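Casari to host inquiry hearings on naval repair access

Joint parliamentary inquiry to take evidence on Villovik shipyard agreement

CASARI - The joint parliamentary inquiry into allied naval repair access will hold its first public hearings in Casari in August, the inquiry secretariat said. 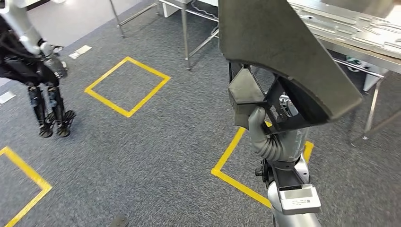
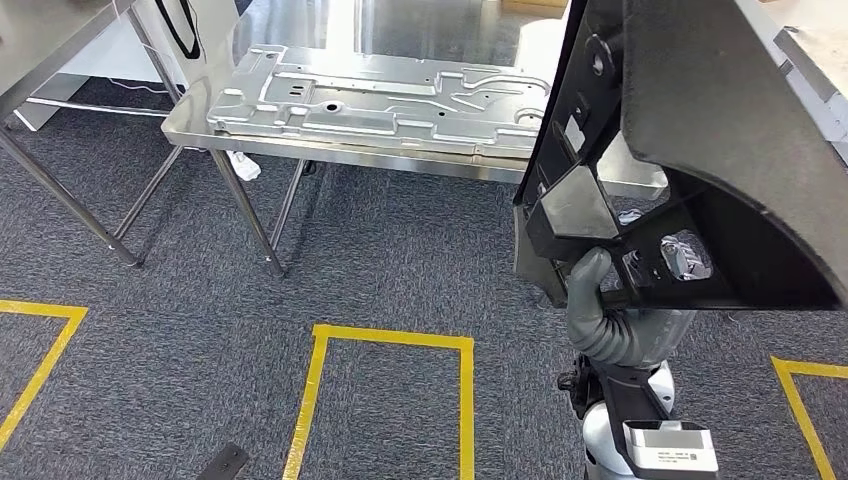

A curved dark grey panel held up by a robot arm (first picture) and a stamped metal panel on a steel worktable (second picture).

The hearings will examine the draft agreement that would let partner navies use the Villovik shipyard for maintenance and unplanned repairs. At present, ships that need dry dock work while on patrol in the northern sea lanes must return to their home ports or wait for a commercial berth.

Under the draft, Villovik would set aside one dry dock and two repair berths for partner vessels for 15 years. The agreement covers hull, engine and electrical work. It does not cover weapons systems, which would stay the responsibility of each navy, and it does not allow for the permanent basing of foreign ships or crews.

The inquiry has received 476 written submissions. Many came from residents and small businesses in Villovik and the neighbouring town of Edell, where most of the shipyard's workforce lives. The main concerns raised were housing, road traffic through Edell, harbour access for fishing boats and the legal status of visiting crews while ashore.

Defence and foreign ministry officials will appear on the opening morning, starting at 9:30 am. They will be asked to explain how requests for berths would be ranked when more than one navy applies, and who would pay if a commercial customer had to be moved. Local councils, the harbour authority and shipyard unions will give evidence in the afternoon.

A separate session will deal with the Forsberg channel. The draft agreement assumes the channel will be dredged before larger vessels begin using the yard, but the work has not been funded. The harbour authority has told the inquiry that 3000 metres of the channel would need to be deepened, and that dredging could only be done outside the spawning season. Fishing groups have asked for an independent study of the seabed before any contract is signed.

The inquiry will also look at labour supply. The shipyard and its contractors employ 3233 people, and the yard's submission says it would need more welders, electricians and marine fitters to meet the response times set out in the draft. It has asked for trades qualifications from partner countries to be recognised for the life of the agreement.

Parts of the evidence on ship movements and port security will be heard in private. A summary of those sessions will be published with the final report once it has been cleared for release.

The agreement cannot take effect until it has been approved by parliament. The inquiry may recommend that it be accepted, changed or sent back for further negotiation - its findings are not binding on the government.

Hearings will be held in the main chamber of the Casari civic centre and are open to the public. Seating is limited and bags will be checked at the door. Media wishing to film or record must register with the inquiry secretariat before the opening day. Transcripts will be posted on the inquiry's web page.

Media contact: Inquiry secretariat, Casari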